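5.3 Kunststoffflaschen sortieren

1. Sammelbehälter Grultow (rund, nach unten verjüngt) hinten auf die Arbeitsfläche stellen, rechts der Mitte.

2. Flaschen restlos entleeren und Deckel abschrauben. Etiketten verbleiben an der Flasche.

3. Flaschen einzeln aufrecht über den Rand führen und in den Behälter absenken.
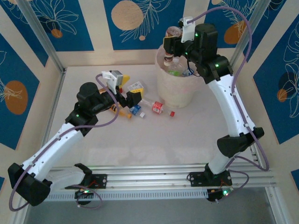

4. Behälter bei einer Füllung von 74 % wechseln.

Hinweis: Leergewicht des Behälters nach Tabelle 6 abziehen.

Vorsicht: Flaschen nicht einwerfen. Bruchgefahr am Behälterrand (Ersatzteil 3877).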